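4.2 Budgeting for the parts that are not the arm

Requests for equipment money tend to be written as if the arm were the whole purchase. Ours was no better. The first plan, drafted by Qusai Kanaan in March, gave the Ernlow arm its own page and put everything else on a line marked "sundries" with 300 dollars beside it. The sundries had other plans. Fingertips wear, cables get pinched, and the Doneo wrist camera needed a mount that cost more than our first month of printing supplies. We now set aside 39 percent of the hardware budget for items that fit in a coat pocket.

Figure 3. Wrist view during the compartment task.

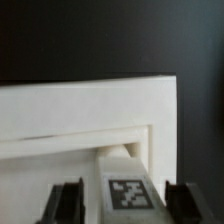 Fixtures deserve a line of their own, and we suggest deciding early which of them to buy and which to make. Markers are the cheap end of the list: a square black-and-white pattern like the one on the front of the white block in Figure 3, set between the two open fingers, costs us almost nothing to print, and we have stopped asking for quotes. The housings are another matter. Jitska offered a price break at 1000 units - we needed 2 - so we paid the small-order rate and moved the difference out of travel. Spare fingers went on the same order, which saved one shipping fee and roughly a week of email.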